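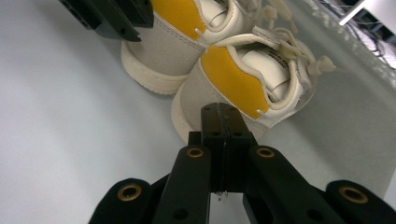 Team Lead Walk-Round Checklist, with Comments
Clulow, Trorinport site. Filled in by Maëlle Lachance, 2020-12-27

I love doing this one on a Sunday, when the building is quiet and people have time to talk! The list covers how we lead on safety – who speaks up, who listens, what gets followed through. The equipment inspection is a separate form and I haven't repeated any of it.

Marks: OK, PARTLY, NO, or N/A.

1. Shift lead opens the handover in person. OK
Very good. The night lead walked the incoming crew through three open issues and asked each person what they'd do first. It took maybe six minutes and I wish I had it on tape for the new leads.

2. Someone other than the lead speaks in the handover. OK
Four people did, including one in her second week (she asked why the east stairwell door gets propped open, great question, now on the action list).

3. Lead can name the top two risks for the shift without looking them up. PARTLY
Named the first right away, had to check the second. Fine for a holiday weekend with a borrowed crew, but let's get it to OK by next round.

4. Concerns raised last time have an answer posted. PARTLY
There were 22 on the board and most have a written answer with initials next to it. The ones without are nearly all waiting on D'Souza for a quote. Please write "waiting on quote" beside them! A blank line looks like we forgot.

5. Near-miss reports get a reply from a lead within two working days. OK
This is the one I'm most excited about. We logged 426 reports this year and the reply habit has really stuck since September. People are sending in small things now, a loose mat, a bad bulb, and that is just what we wanted.

6. Lead has stopped or delayed a job in the past month and told the team why. OK
Yes, the Vorklow delivery. Unloading was held for an hour until the second spotter arrived. The driver wasn't thrilled. The crew talked about it for days, in a good way.

7. Leads take their own breaks. NO
Two of three leads worked straight through. I know, I know, I've done it too. But the crew copies what you do, so sit down and eat your sandwich where they can see you.

8. New leads are paired with an experienced one. OK
Both pairs are working well. One pair swaps roles halfway through the shift so each gets feedback from the other. Could we try that on days?

9. Pulse survey results shared with everyone. PARTLY
Return rate was 61 percent, up a lot, and the summary is on the wall by the lockers. It hasn't gone out to weekend staff by email yet. I'll do that Monday morning.

10. Praise is specific. OK
Heard "thanks for moving that pallet before the rush" instead of "good job, everybody." More of this, please!

11. Visitors meet the lead before going onto the floor. N/A
No visitors during the walk-round.

Actions
- East stairwell door: day lead to find out who props it and what they need it open for
- Status note beside every unanswered item on the board: all leads
- Break cover plan for leads: Maëlle, draft to go round before the next check
- Role swap trial on days: to be agreed with both pairs

Lead signature: on paper copy
Checked by: M. Lachance

We use cookies to remember your settings and see which pages get read. Accept all | Manage choices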